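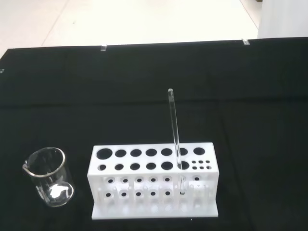
Black cloth is the first thing Roald Skjelbred tells you to buy. Before the glass, before anything. He has been running evening workshops at Grastthorpe for people who want to do a bit of proper chemistry at home – dyes, soap, testing the garden soil – and he is firm about it. Clear glass on a pale worktop vanishes, he says, and then your elbow finds it. On black you get the bright line of the rim and you know where you are. Clip it down too, along the far edge, small clear plastic clips, the kind sold for garden tables. A cloth that slides takes everything with it.

So, the kit. Short list. A small beaker with a spout. A rack. A few tubes. Roald gets twitchy when beginners turn up with a crate of flasks off an auction site, half of them chipped, none of them the same size. "You'll use 2 things," he told me, "and wash 30."

He's not wrong. I came home from my first workshop in April with a whole shopping bag of stuff and have used the beaker every week since. The rest is under the stairs. 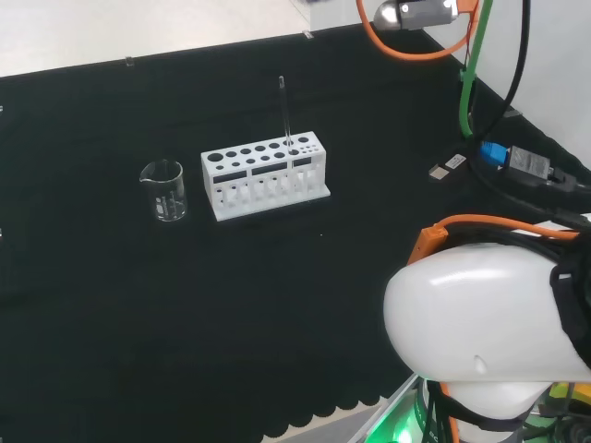
Racks, then. Wire ones rust, wooden ones stain (mine is now mostly beetroot). The white plastic sort wipes clean, and the better ones have holes in more than one size, so fat tubes go at one end and skinny ones at the other. Check the base. You want a flat plate that sticks out a little past the body, otherwise it tips when you pull a tight tube out with one hand. Brøndum does a decent one. Grotatik's is cheaper and a bit light, though a friend swears by hers. Lestus has a starter set at £99, which made Roald laugh out loud, and then he admitted the glass was very good.

On beakers he has fewer opinions. Get a spout. Get printed marks you can read without your glasses, and dont trust them for anything that matters – they're a guide. For real measuring use a cylinder or a pipette. Beakers are for pouring, mixing, holding the thing you're not useing yet.
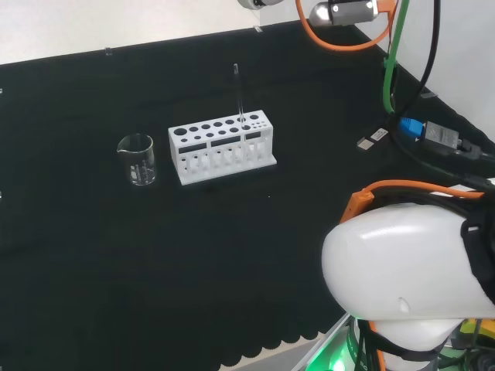
Layout is where he gets strict. Beaker on the left, rack to the right of it, everything close enough that you never reach across. Left-handers swap it round. Tubes upright in the rack from the start, not rolling about on the cloth while you hunt for a hole that fits. And try the hole first, empty. A tube that leans is in the wrong one.

Long tubes want watching. They stand well up over the rack and a sleeve will catch one before you've noticed, so roll your cuffs. Jumpers off if they're baggy. Roald wears an old cycling top, zipped to the chin, with goggles over it all, and looks like he's about to be fired out of something.

Clearing up takes five minutes. Glass first, rinsed twice, upside down on a towel. Then the rack. Then unclip the cloth and shake it outside, never over the sink. Mine goes on the line by the back door till morning.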